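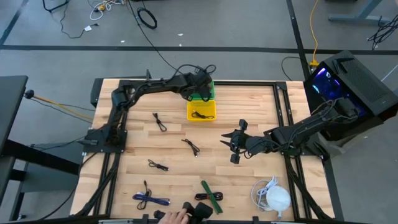 Saturday, January 24, 2026
Maglaya workshop notebook, glue and the two old guitars

Came in early to get the glue pot going before the others arrived, and then of course everyone arrived early too, so the morning was more talk than work until the first batch of glue was ready. I don't mind. It was cold enough outside that people wanted to stand near something warm, and the pot was the warmest thing in the building after the kettle.

Picking up from the last entry: I had promised to write down how the hide glue is behaving now that we've moved on to the new bag, and I've put it off because I kept thinking I'd have something more settled to say. I don't, but here is where we are.

The new granules are a bit coarser than what we had from Rendura, and they drink up water more slowly. With the old bag I could soak them while I swept the floor and looked at the mail, and they'd be soft all the way through. These were still gritty in the middle after that, and on the first try I went ahead and heated them anyway, which was plain impatience on my part. It left little hard specks that never did melt out properly, and I had to strain the whole lot through a piece of old stocking. So, soak overnight. Cold water, lid on the jar, in the fridge on the bottom shelf behind the milk. Efren, if you find a jar of something brown and jiggly in there, please don't throw it away again.

For weights I'm using 20 grams of dry glue at a time and then water by weight on the kitchen scale. I started at twice the weight of the glue in water and that was too thick for the braces, though it was lovely for the rub joints on the cleats. For the braces I'm adding water a little at a time until it runs off the brush in a string and then breaks into drops at the bottom. I know that's not a measurement. Nestor asked me for one and I told him to come and watch the brush, and I think after a few tries he saw what I meant, and then he did the next batch himself and it was better than mine.

Now the guitars.

The first one is the small parlor guitar that Danilo Malabanan's aunt left him. (Job card 47, if anyone goes looking for it in the box.) It has the long crack in the top on the bass side, two loose braces, and a bridge that has been lifting at the back edge for probably longer than any of us has been alive. Somebody, at some point, put a screw through the bridge. Somebody else filled the hole with what I think is candle wax. I've grown quite fond of this instrument, and I'd like to shake both their hands and ask them what they were thinking.

The crack closed up beautifully. I had been dreading it, because the top had dried out so much that I could slide a business card into the gap, and I thought we'd be putting a spruce splint in there for sure. But Edgardo suggested leaving it in the case with the damp sponges and being patient for once, so we did, and when I opened the case this morning the two sides had come together so that you could only feel the crack with a fingernail. I worked the thin glue in from above with my fingertip while Danilo pressed up and down from inside, very gently, and we watched it squeeze through along the whole length. Magnets and the little acrylic strips to hold it level, a damp rag to clean up, and then hands off.

Cleats tomorrow or whenever the top has had its rest. I've already split them out from the offcuts of the old Engelmann board, grain across the crack, edges feathered down so they don't make a hard line on the inside. I made 16 of them and we won't need anywhere near that many, but once you've got the chisel sharp it's hard to stop. The extras are in the tin with the bird on the lid.

The braces were less of a triumph. The first one, the tone bar nearest the lower edge, came loose with just a bit of warmth and a palette knife, and the old glue cleaned off with hot water and a toothbrush. It went back on with the thin mix and a go-bar and I'm happy with it. The second one fought me. There was white glue in there on top of the old hide glue, and as everyone who has been through this knows, new hide glue doesn't want to hold to white glue at all. I scraped and wiped and scraped and wiped, and used up most of the vinegar, and by the time the wood was clean I'd let the pot get too hot and had to throw that batch out. My own fault for trying to do two things at once. Second brace is dry fitted only and will be done next time with fresh glue. I'd ask people not to be kind and finish it for me, because I want to look at the gluing surface again in daylight.

About temperature, as it came up at lunch: I try to keep the pot hot enough that it's uncomfortable to leave a finger in, and well short of simmering. The Erkard warmer is supposed to hold steady by itself, and it does, but it takes its time coming back after you add cold water. Renato thinks we should just wait longer between top-ups. I think he's right, and I also think I will forget. There's a note taped to the lid now in my worst handwriting.

The other guitar is the big-bodied one Renato Manalastas picked up at the flea market with the case full of sheet music. The music turned out to be the better bargain, so far! It's mostly waltzes and a few church pieces arranged for two guitars, and somebody has written fingerings in pencil on nearly every page in a very neat hand. Renato and Nestor tried one of the waltzes on the shop instruments during coffee. It took them a few goes to get through the second half, but the tune is a sweet one and I was humming it all afternoon.

The guitar itself needs a neck reset, there's no getting around it. The straightedge lands well below the top of the bridge, and there's no saddle left to take down. I'd been hoping it was a dovetail that somebody had glued sensibly, so we pulled the fret over the joint and drilled the little hole to look for the gap. Found the gap on the second hole, not the first. We've got the steam needle from last year's job, but the hose has gone stiff and I don't trust it, so that has to be replaced before anyone goes near it with hot steam. I've put a new one on the shopping list by the door along with vinegar, stockings (plain ones, Efren, the cheapest there are), and another roll of the brown paper tape.

I'd also like us to take some of the humidity out of the guesswork. The back corner by the window is noticeably drier than the shelf by the sink, and I've been moving the Danilo guitar between the two depending on who needs the bench, which is exactly the kind of thing I tell beginners not to do. It lives on the sink-side shelf now, in its case, with the sponges. If you need the shelf, move something else, please.

A few words on finish, because Edgardo has been so patient waiting for me to have an opinion. He brought in his test boards with the shellac, one side done with the Grakix flakes and the other with the buttonlac we've always used. I've looked at them under the lamp and by the window and under the lamp again. The Grakix side is paler and I think it's a closer match to the parlor guitar's top where the light hasn't got to it, under the pickguard. The buttonlac is warmer and matches everywhere else. My feeling is that we touch in the crack with the warmer one, thinned right down, and leave the rest of that top alone. It has earned its scratches. Edgardo would like to level it a little more than I would, and as he's the one with the steady hand and the nice pad, I expect we'll end up somewhere in the middle, and Danilo gets the last word in any case.

He rubbed out a bit of the Grakix side for me with a drop of oil while we were talking, and the shine came up so quickly that both of us went quiet for a moment. I've always been too heavy with the oil. I watched how little he used and I'm going to try to copy it.

Odds and ends:

The small cam clamps want new cork. Two have lost theirs completely and one has what looks like a slice of wine cork stuck on with tape. It works fine but it slides.

Small brass plane: I sharpened it and set it back on the left-hand end of the shelf. The iron had a nick, which is gone now. It's a bit shorter than it was.

Nestor Cruzado has asked if he can bring in his daughter's ukulele in February to have the bridge looked at. Of course he can. From what he says it was left in a car on a hot day, so I'd guess the joint has simply crept, and it would be a good first job for him to do start to finish with one of us standing nearby being no help.

Efren Samonte is taking the fret files home to clean them and has signed for them on the card.

Lunch was Renato's noodles again, with the lime, and there are leftovers in the fridge. Please check which jar you've picked up before you open it.

Next time, in this order: soak 20 grams the night before, fresh pot first thing, second brace, then cleats while the glue is still good. Bridge only if there's daylight left. Pot must be off the heat by 5 so it isn't cooking while we stand around saying goodbye.

Magnets stay on overnight. I've left a slip of paper under the strings of the practice guitar so whoever opens up sees it.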